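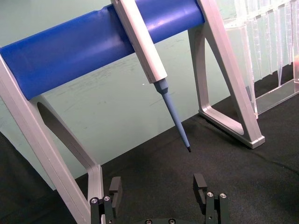 A pipette on its stand at the Grelgate teaching lab, Bristside.

Grelgate opens its doors to Bristside's budding scientists

2023-06-17

There was a cheerful queue outside the old Grelgate building on Dizon Road this morning, and a good deal of chatter going up the stairs, as the new community teaching lab welcomed its first visitors after what has felt to many of us like a very long wait indeed.

The lab takes up the whole of the first floor, where the Nonia print works used to keep its paper (older readers may remember the smell of ink on that corner!), and it has been fitted out with 14 bench places, two sinks and a proper store cupboard. Schools will have the use of it on term-time mornings, and in the evenings it will be open to grown-ups who always fancied having a go at science and never quite got the chance, or who did it once at school and have missed it ever since.

Analyn Sison, who will be running the sessions, spent much of the morning at the front bench showing people how to hold a pipette, and it was lovely to see how quickly the nerves went. The first exercise is a simple one, moving small amounts of coloured water from one tube to another without dripping any on the bench, and it is a great deal harder than it sounds, as your reporter can confirm, having coloured her own cuff a rather fetching shade of green.

"People come in thinking they'll break something," she told me, "and I say to them, you've poured gravy, you've measured out medicine for a child, you've got perfectly good hands. Press down gently, let it up gently, and when you've finished hang it back on the stand. That last bit is the one thing I do nag about."

And nag she does, very kindly. The stands are neat things, with silver-grey metal legs and a thick blue bar across the top for the pipette to hang from, and visitors young and old were sent back more than once to hang theirs up properly with the tip pointing down. A pipette laid flat on the bench with liquid still in it can draw that liquid up into the works, Analyn explained, and then it has to be taken apart and cleaned, and there goes somebody's tea break.

Among the first to try was Hạnh Lưu, who is 56 and has lived in Bristside most of her life. She left school wanting to work in a hospital laboratory, went into her family's shop instead, and has put her name down for the whole of the first evening course. "My daughter sent me the leaflet and said, Mum, this is you," she said. "I was the first one up the stairs. I've already asked if I can bring my sister."

Getting the lab ready has been a patient business. The floor had to be levelled, the wiring was older than anybody had hoped, and a sponsored walk along the canal last October brought in £700, all of which went on small equipment for the benches. There is still a wish list pinned up by the door, with a second fridge at the top of it and more lab coats in children's sizes just underneath, and Analyn would be very pleased to hear from anyone who can help with either.

The evening course begins next month and places are going nicely. You can put your name down at the Grelgate front desk or at Bristside library, and no experience is needed. Coats and goggles are provided, long hair should be tied back, and please do leave your coffee downstairs.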